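Home Tech & Gadgets > Robots & Automation > Chores

Can a robot tidy a living room yet, or should I stop waiting?
Posted in June by wickerandwool

Okay so this might be a silly one, but I've been going back and forth on it with my sister for weeks and I want to hear from people who know more than I do. I have a bad shoulder and a house where everything soft ends up on the floor. Throw pillows, blankets, the dog's stuff, all of it. I already own a robot vacuum (a Tedik, the cheap one) and it does fine until it meets a pillow, then it shoves it along for a while and quits. So what I really want is the thing that goes in BEFORE the vacuum and picks everything up and puts it back where it belongs.

I keep seeing clips of two-armed robots doing exactly this kind of job, and then I read comments saying it's all sped up or somebody is steering it from the next room. Which is it? Is there anything I could buy or rent in the next year or two that could put pillows back on a chair? I don't need it to be fast. I'd let it take all morning! I just don't want to bend over 35 times a day.

---

drusetti_dad

I work with robot arms for a living (shop floor, not houses), so take this as one guy's opinion.
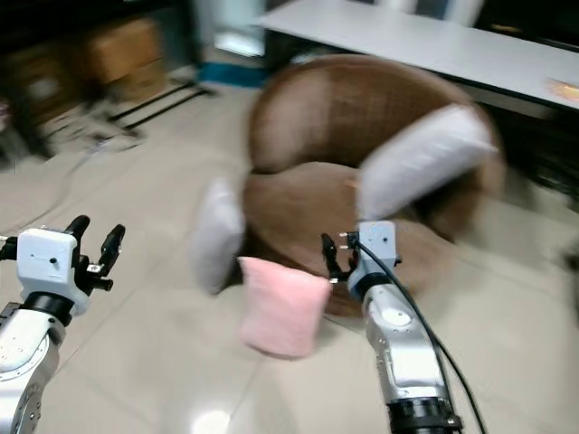 Pillows are a funny chore because they're easy in one way and awful in another. Easy, because you can't break one, and if the grip is off by an inch it mostly doesn't matter. Awful, because a pillow has no real shape. At my plant, Esham, the arm picks up the same steel bracket from the same spot all shift and it's great at that. Now hand it a fuzzy pink pillow leaning on the floor in front of a papasan, with two white ones of different sizes already propped at the chair, and a two-finger gripper has to decide what even counts as an edge. Pinch too little and you've got a fistful of fuzz. Pinch in the middle and the ends flop down and drag. And a bowl-shaped seat is its own headache, I'd think, because anything you set on the rim wants to slide to the bottom, so "put it back" means leaning it against the side just so. A flat couch would be a lot kinder.

As for the sped-up question, some clips are and some aren't, and the decent ones say so in the corner. Same with steering. Plenty of the arms you see have a person driving them, and that's how a lot of them get taught in the first place, so I wouldn't call it cheating. I'd just ask, does it still work in a room it's never been in, with your lamp cords and your dog walking through.

For you, next year? I wouldn't hold my money back for it. For something like a hospital laundry or a hotel, where all the rooms match, sooner.

---

solis_fan_165

get a basket lol. one of those tall ones by the couch. my mom has 3 and a grabber stick from the drugstore, was 10 bucks

---

mopsandmotors

Kind of agree with both of the above. I got to try a Solís demo unit at a home show last summer and it did pick up a cushion for me. It took long enough that I went and got a lemonade and came back, and it was still thinking about where to put it. Second cushion it dropped, picked up again, dropped. The guy running the booth was very nice about it and set it up over again.

What I took away is that picking up is further along than putting away. Getting a thing off the floor and into a bin, I could see that happening in a normal house before too long. Making the chair look nice again is another story. If you'd be happy with everything dumped in one spot so the Tedik can run, that's a much smaller ask, and I'd watch for that instead of the full tidy-up.

Oh, and for the shoulder, the grabber stick is fine for blankets but it's lousy on big pillows. Look for one with the wide rubber jaws. I hook the corner seam and drag it over to the chair, then lift with my good arm.

Contact us | House rules | © Community Help Pages | Back to top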